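# Reviewing the Truvard Handheld Gripper Kit

Aidan Ní Chonaill
Jul 21, 2025

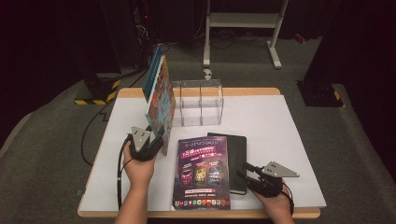
So my project for this term was to review a kit, and I picked the Truvard pair because our lab had already been arguing over whether to get one. The idea is pretty simple. You hold a gripper in each hand, do a chore the way you'd normally do it, and the recording gets used later to train a robot arm. I had never touched one before October, so I figured I was a decent stand-in for the kind of beginner the kit is sold to.

My test chore was putting books and booklets away in a clear desk organizer. I wanted something boring that still had awkward parts, and thin printed stuff on a flat table is really awkward! A hardcover is easy enough to pinch. A floppy booklet lying flat is a whole other thing (more on that below).

## Getting started

Setup took me two evenings. The first one was mostly me reading the Stollorix software guide and installing the wrong version. The guide tells you to plug both grippers in before opening the program, but it says so on page 8, after it has already told you to open the program. Once I had that sorted out it went fine, and the second evening was just calibration. You open and close each hand all the way when the screen asks you to, then wave them around a bit so it can work out where they are.

I'd give the calibration screen a good grade. It's plain, it uses big letters, and when I messed up it told me which hand was the problem. The left one needed 3 tries before it passed.

## What it's like to use

The grip itself is comfortable for short sessions. After a while my thumbs got tired, more on the right side, and I started taking a break between rounds. My hands are small, so somebody with bigger hands might not notice.

What surprised me was how much I had to relearn. With bare fingers I slide a book to the edge of the table and scoop it up without thinking. With the grippers I had to plan which side to grab, and I kept coming in too steep and bumping the cover. The trick that worked best for me was holding a book upright by its lower edge with one hand and letting the other hand do the fussy part. I wish I'd started out that way, my early recordings are kind of painful to watch.

Flat booklets were the worst. The fingertips are a little too thick to get under a cover, so I ended up pushing the booklet until some of it hung over the table edge. Nechyporuk, who graded my midterm draft, asked if that counted as cheating. I don't think so, since a robot arm with the same fingertips would have to do it too, but I wrote down every time I did it so people can decide for themselves.

Then there are the cables. I know a wired kit is cheaper and you never have to charge it, and I never lost a recording to a bad connection, so that's a real plus. But I was always thinking about where the cords were. If I reached across myself they'd drag on the table and I'd have to start the round over.

## Compared with the other option

I also got to borrow the Tultier set for an afternoon. It's lighter, and the trigger feels smoother to me. Its software is much harder to like, though. It saves everything under a long string of numbers and there's no way to add a note while you're recording, so I had to keep a paper list next to me. With Truvard I could type "dropped it" right after I dropped it, which I did a lot.

I only had one afternoon with the Tultier, so please don't treat this as a fair fight.

## Would I tell the lab to buy it?

Yes, with thinner fingertips if the company will sell them separately. I emailed to ask and haven't heard back yet. I'd also want cable clips of some kind, and I'd move the plug-in step to the front of our own lab handout so the next student doesn't lose an evening to it.

My notes and the full list of rounds are in the shared folder, including the bad ones. I still need to relabel the first batch of recordings, and I'll do that before I hand the kit back.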